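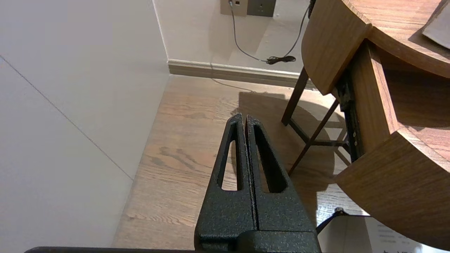 The ground-floor room at Wirkus House, Cedby, with wood floor, side table and the cable wall.

Wirkus House front room reopens, tables in, cords next

January 25, 2018

CEDBY - The ground-floor room at Wirkus House is open again. Floor done, walls painted, furniture most of the way back in. What's left is cords, mainly, and a decision on where the tables are going to stay.

The room had been shut for 8 weeks. Tenants on the upper floors use it for reading, mail sorting, homework, the odd birthday, and through the closure they were sent across Hervieu Street to the hall behind the laundromat. The hall is cold and it closes early. Several tenants said they gave up on it after the first week and stayed home.

The work was meant to be the floor and nothing else. Old carpet up, planks down. The carpet had been there longer than anyone in the building could remember and the glue under it put the job behind right away. Then the walls looked bad next to the new wood, so the walls got done too, a pale gray on one side and off-white on the back. Beige baseboard. The building office said the paint was not in the first budget and came out of the repair fund.

The planks are a warm light brown, with knots and dark streaks left in. A smoother, more even board was on offer for the same price. Tenants were shown both in the lobby and asked to put a mark on a sheet by the mailboxes. The knotty one won easy.

"It doesn't look like an office," one tenant on the second floor said. "The other one looked like an office."

Now the furniture. The old chairs are back, cleaned. The old folding tables are not coming back. In there place are wooden side tables with curved tops, a medium brown, bought used by Niron, the secondhand furniture shop at the far end of Hervieu Street. Niron found them, checked the joints and sold the lot to the building for $500, delivery included. The shop also took the folding tables away, no charge.

They're used tables and they look it up close. Some wear on the edges. The office said refinishing was talked about and dropped: it would have meant another delay, and a quote from out of town came in at $1,000, twice what the tables cost. Niron's advice was to wax them and leave them be. That's the plan.

Why curved? Mostly the corner by the window. The folding tables were long and square and people walked into them on the way to the back wall. Hips, grocery bags, strollers. A rounded top is easier to get past in a room this size. The other reason is that it's what Niron had.

Placement is not settled. In the first days tables were moved about every time somebody wanted a seat near the back wall, where the sockets are. The office has asked people to lift, not drag. Felt pads are on order and should be on by the end of the month. Until then a table pulled across the floor is going to leave a mark, and the planks are too new for that. One scrape was reported already, near the door. Small. It'll be touched up when the pads go on.

Then there's the cord question, which has had more notes in the office box than the floor and the paint put together.

The wall plates on the back wall stayed where they were, up off the floor, when the room was painted. Moving them meant opening the wall and that was never on the table for this round. So thin black cable still comes down the wall and bunches in a coil at the baseboard. It's tidier than it was. With the carpet there, cords got pushed down along the edge and forgotten. On bare wood against a light wall they show.
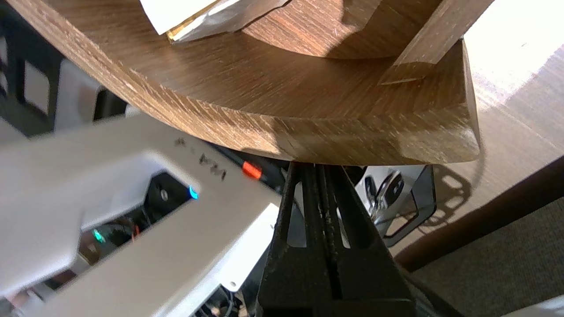
Some tenants want everything boxed in with a strip of trim along the baseboard. Others want the cords left reachable, on the grounds that whatever gets boxed in this winter will have to be unboxed by summer when something needs plugging in on the other side of the room. The office priced the trim and hasn't ruled it out. A cheaper fix is going in first: clips down the wall and ties for the slack. That's a short job, one morning, and the room stays open for it.

Request from the office in the meantime: don't run extension cords across the walkway. They got caught on a chair leg last week. Nothing broken.

Other bits and pieces.

Shoes. Not banned, though it was suggested. There will be a heavy mat inside the street door and another at the room door. Road salt is the worry, January being what it is. Please use both mats. If you see a puddle, there's a mop in the closet by the stairs, and dry is better than damp for this floor.

Drinks. Fine. Coasters are in the basket by the mailboxes, please use them on the tables, the finish will ring if a hot mug sits on it. Niron says a ring can usually be rubbed out with a bit of wax if it's caught early, so tell the office, you won't be billed.

Things left behind. Papers, folders and so on left on the tables overnight will be kept 3 days in the office and then go to recycling. Mail goes back in the slot.

Noise. The carpet used to soak up a lot of it. First-floor tenants on the Hervieu Street side say they can hear chairs now, early. The felt pads ought to help. A rug was brought up too, for the middle of the room, and the office is looking, but nothing has been bought. If anybody has a plain rug in good shape they don't need, bring it by. No deep pile. It sheds, and the door catches on it.

Light is better, everyone agrees on that much. The back wall picks it up in the afternoon and throws it over the floor, and the reading chairs have been turned to get the benefit. One regular said she'd read a whole library book in there in two sittings with the lamp off.

Hours are the same as before the work. Open early, locked at night, keys for residents at the office. Bookings for family parties start again next month, same sign-up sheet, same rule about leaving it how you found it. Anyone who had a booking canceled during the closure goes to the front of the line, but you have to come in and say so, the old sheet got painted on and half the names can't be read.

The hall across the street goes back to its usual users right away. Anything tenants left there, board games mostly and a box of kids books, has been carried back and is on the shelf by the radiator. A few puzzle boxes are short on pieces. Check coat pockets.

No opening event planned. There was talk of coffee and a cake on the first evening but the delivery of the tables ran late and it didnt happen. It may be tried again once the cords are up and the pads are on.

Still to come at Wirkus House: the stair treads, which are next on the repair list, and the front step, which can't be done until the weather turns. No dates on either. The office says a notice will go up in the lobby before any work starts on the stairs, with the side entrance open throughout.

Comments on the tables or the cord trim can go in the office box through the end of the month.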